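About Estska Calibration

Estska checks and certifies measuring tools for workshops, builders and small manufacturers. 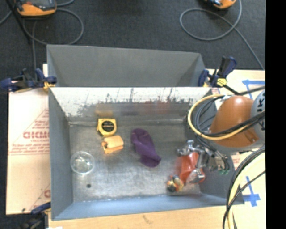
The company began as the inspection room of Skudlow, a maker of steel fittings, and became a separate business when outside customers took up more of the bench time than the parent plant did. The two firms still share a loading dock and a street entrance. Accounts, staff and records are separate.

What we calibrate
Hand tools for length make up most of the work: tape measures, steel rules, calipers, micrometers, depth gauges and feeler gauges. We also accept dial indicators, squares and levels. We do not calibrate pressure, torque or electrical instruments. Requests for those are returned with a list of labs that handle them.

How the work is done
Tools are logged on arrival and left in the measuring room overnight so that they reach room temperature. Tapes are checked under a fixed pull against a reference bench at 10 points along the blade, and hook play is measured separately for inside and outside readings. Calipers are checked at the outside jaws, the inside jaws and the depth rod. Results are recorded as found, before any adjustment, and again after it. A tool that cannot be brought within its stated limits is tagged and returned with its readings. We do not scrap customer property.

Certificates
Each certificate lists the tool number, the reference used, the room temperature, the readings and the measurement uncertainty. Copies are kept for 36 months. Recall notices go out in the month before a tool is due, at the interval the customer has chosen.

Locations
The main lab is at Pravia, in the former Skudlow tool store. A smaller counter at Vlachou accepts drop-offs and forwards them to Pravia every Thursday. No measuring is done at Vlachou.

Orders of more than 25 tools should be booked in advance. Smaller lots can be brought in during counter hours, with a packing list.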